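Kevier Street Bridge: what to expect through August

Work on the Kevier Street Bridge replacement moves to the east side of the river this month. Crews from Utano finished the west abutment and have begun driving piles for the new center pier. There are 31 piles in all, and the noisiest work will be kept between 9 a.m. and 4 p.m.
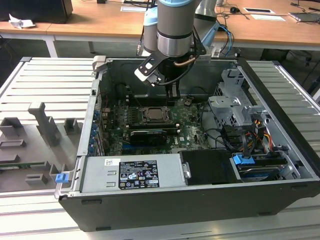 The eastbound lane will close at Vutden Road for 19 days while the storm sewer is moved. Drivers will be sent along Mill Avenue, and the temporary signal there has been retimed for the extra traffic. Residents who need to clear out garages before the alley closes can use the drop-off bin at the site office for scrap metal and old electronics, including desktop computer towers. Paint and tires are not accepted.

Bus riders should use the temporary stop outside Kılıçarslan Bakery. The regular stop will reopen once the new curb is poured. 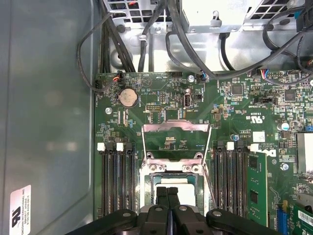

Inside a desktop computer case, with the motherboard at center.

Sidewalk access stays open on the north side at all times. The south sidewalk will be fenced off from the river to Vutden Road. Project engineer Zübeyde Soylu said the new deck will be four feet wider on each side, with room for a bike lane in both directions. Girders are due to arrive in October, and overnight closures for that work will be posted two weeks ahead. 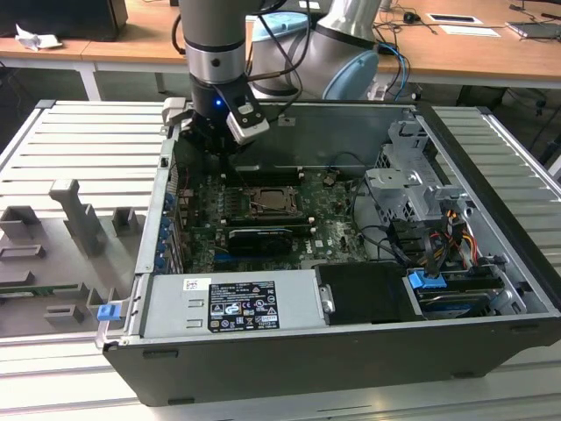 An open computer tower, side panel removed.

Some 13 property owners along the east bank will get a letter about driveway access. If you have questions about yours, ask for Ziad Rizk at the site office, open weekdays from 8 a.m. to 3 p.m.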